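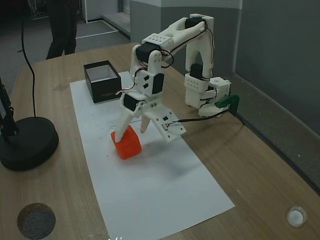 One reader wrote in to ask if paper under the work is worth the trouble, given that the Erncombe tables wipe clean anyway. The short answer is yes for light wood. A small block stands out well against plain white, and crumbs and specks show up where they can be brushed off before anything goes into a box.

We have used the same setup since the Sayce blocks came to Erncombe. A long run of white paper goes down the table, an open box goes near the far end, and the block being checked sits nearer the front. Whoever is on the list looks over the edges and the top, marks the sheet, and puts the block away.

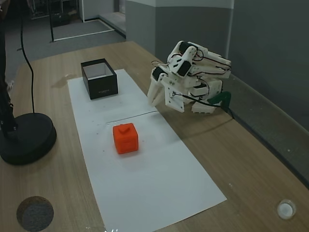 Orange block on the paper, with the open black box behind it.

The January check covers 935 pieces, and 181 are still to do. Most of what is left is the kind with the small raised part on top. Please look at that part first. If it is chipped or rough, the block goes on the repair shelf and not back in circulation. Rounded edges are fine — they are meant to be that way.

Boxes have been the other question. We have 81 in use and a few are getting soft at the corners. Keep the lids on the shelf under the window while you work, stacked by size, so the box on the table can stay open until it is full.

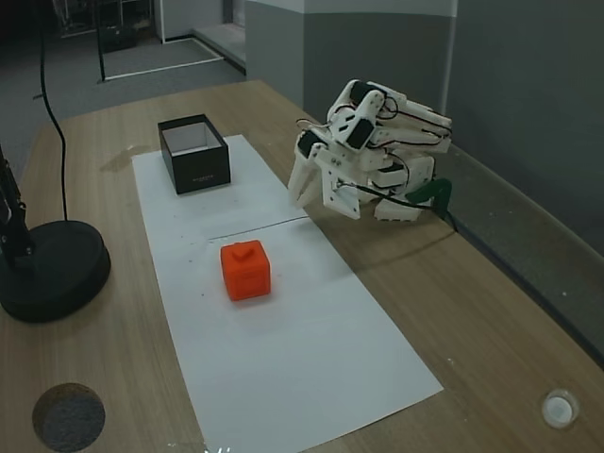
Black box, white inside, lid off.

Paper comes from the Vokex order, 200 sheets to a pack. Use a sheet until it is torn or too marked to see against, then turn it over. Pencil marks and a crease across the middle don't matter.

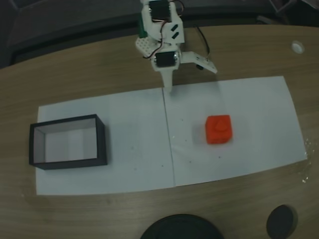 If one sheet is too short or too narrow, lay a second next to it and bring the edges together. Don't use tape, which lifts the finish. Small pieces can slide under a loose edge, so run a hand along the join before you pack up.

Finished lists go in the Giltier folder by the door. The next round starts with the pieces on the repair shelf.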